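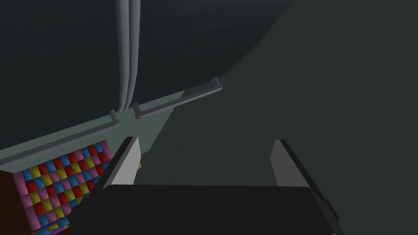
Dried beans are what you eat when you've run out of everything else, a reader wrote to us in February, and she'd rather have toast. I laughed, and then I went and bought four kinds of beans, and I've been trying to write her a proper answer ever since.

So here is my answer, and it's a big happy yes to beans. I came to them late. In my house growing up they lived in a jar on the top shelf, and I'm fairly sure it was the same jar of the same beans the whole time. When we finally did cook some, they stayed hard in the middle through dinner and into the next day, and that was the end of beans for my family.

What I didn't know was how old they were. A dried bean keeps for years, in the sense that it won't spoil, but it gets tougher as it sits. A bean from last fall's harvest is another food altogether. The skin goes thin and soft, the inside turns to something like warm butter, and the broth (oh, the broth!) comes out silky enough to drink from a mug. I have done this standing up at the stove, more than once.

The beans that changed my mind came from Rowbotham, a small farm up the road from Sornham, with six acres in beans and the rest in hay and squash. They grow a few of the usual ones, but the one people drive out for is the Bredudia, a fat tan bean with a maroon splash around the eye. It's a pole bean, so it has to climb, and it takes its sweet time. The pods rattle by the end of September if the weather is kind. If it rains for two weeks straight, the whole crop comes in early, vines and all, and hangs in the barn to finish.

Last year was a kind one. The Bredudia rows gave 761 pounds of cleaned beans, the best year the farm has had, and it packed 1,887 bags across all its varieties. They were gone before Easter. I know people who hide theirs from their houseguests.

Cleaning is the slow part. The old thresher knocks the beans out of the pods, and a fan blows away the dust and bits of leaf, but stones are the trouble, being the same size and weight as a bean. Those get picked out at a long table in the farm kitchen with the radio on. I spent a morning at it and loved it. Your eyes go funny after a while, and then you start seeing how different the beans are from one another, some nearly all maroon, some with just a freckle.

Now, cooking. People have strong feelings about soaking, and I've tried it every way. With fresh dried beans I soak overnight if I remember and don't worry if I forget. Salt goes in at the start. I know you may have been told that salt makes beans tough, but mine have never once minded. Cover them with a couple of inches of water, add half an onion, a bay leaf and more olive oil than seems polite, and bring it all to a real boil for ten minutes. After that turn it down until the surface barely trembles, and go do something else.

Start tasting at an hour. Taste five beans, since one bean will lie to you. When all five are creamy, turn off the heat and let them sit in their broth until you're hungry.

The first night I eat them plain, in a bowl, with bread. The second night they go into a pan with greens and garlic. By the third they've thickened into something you can spread on toast, so my reader can have her toast after all! If there are any left, they freeze well in their own liquid, and a pint of them in February feels like money in a coat pocket.

If you garden, try growing a row. You can get the Bredudia as seed from the Ivilholm seed exchange, six beans to an envelope, and six is plenty for one good pole. Plant them once the ground is warm to the hand, an inch deep, with the eye facing down if you're fussy. Then leave them alone. The flowers are white with a little pink, and the bees go wild for them. Eat a few pods green in August if you can't wait, but let most of them hang until they're brown and papery. Save the best-looking pods for next spring and cook the rest the week you shell them.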